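Gason Hand Brush and Pan Set
Stocked by Slanina, Fendmont

Sooner or later a tissue goes through the wash in somebody's pocket, or the toddler finds the box. The Gason set is for the bits too small to pick up with any dignity.

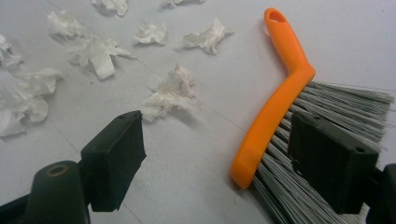 Handle is bright orange plastic with a hanging hole at the end, so it can live on a hook in the laundry - or under the sink with everything else you meant to hang up. Bristles are soft enough for tiles. Not for hot ash, as one of our customers now knows.

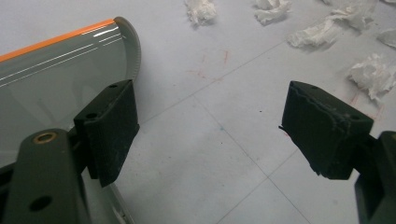
We've swapped over from the old Jekimura set, which came in beige and vanished accordingly. The smoky grey plastic with its orange strip is harder to lose. Rinse in cold water, no dishwasher.

Carton of 12. Replacement brushes sold separately.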